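The Town That Wanted to Be Discovered

Grandcombe has decided to become a destination. I know this because there is a banner over the road into town saying so, and because the parking meters now take cards.

The thinking goes like this. The mine is closed, the young people leave in November when the last orchard work dries up, and somewhere out there are travelers with money and good walking shoes. Bring them here and the rest will follow. A consulting firm called Proliveo was hired to say this at greater length. Its report says Grandcombe could welcome 2000 visitors on a summer weekend. Grandcombe has 632 residents and one public restroom, and the report is silent on the restroom.

I am not against tourism. I have been a tourist, and I've left money in worse places than this. What bothers me is how rarely anyone asks what the visitors are supposed to do once they have parked. The report mentions "authentic encounters." I have lived here for 30 years and can describe an authentic encounter: Leilani Castellanos, at the bakery, telling you the good bread is gone and you should have come at seven.

People do pay for that sort of thing, as it happens. Over in Flavdale they paid too much for it. The first few guesthouses were run by families who cooked what they ate themselves. Then the rents went up, the families sold, and now you can buy a lavender candle in any of nine shops but not a light bulb. Flavdale still counts as a success story, and I suppose for the candle people it is one.
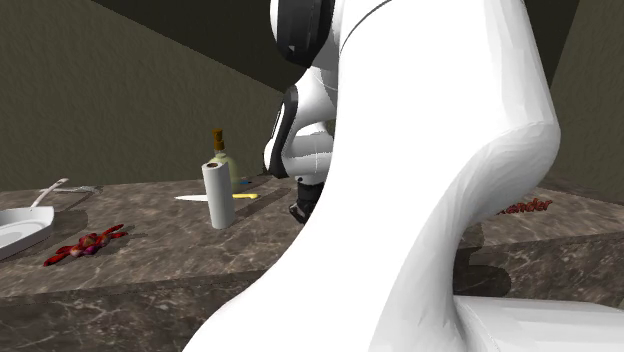 Small-town tourism lives or dies in the kitchen, and I would put the first public dollar there. Teach people to cook for twelve instead of four, help them get a license, fix the road to the Acuña farm so the cheese can get out. The report prefers "innovative hospitality," a phrase that makes me think of a big white robot arm with its dark gripper hanging over a countertop. It's a handsome thing, all gloss and curves, and I wouldn't drive two hours over a mountain to be handed a sandwich by it. I would for Leilani, even on a day when she was out of bread.

The council votes on the plan next month. It includes a visitor center with a 900-square-foot gift shop. I intend to ask about the restroom.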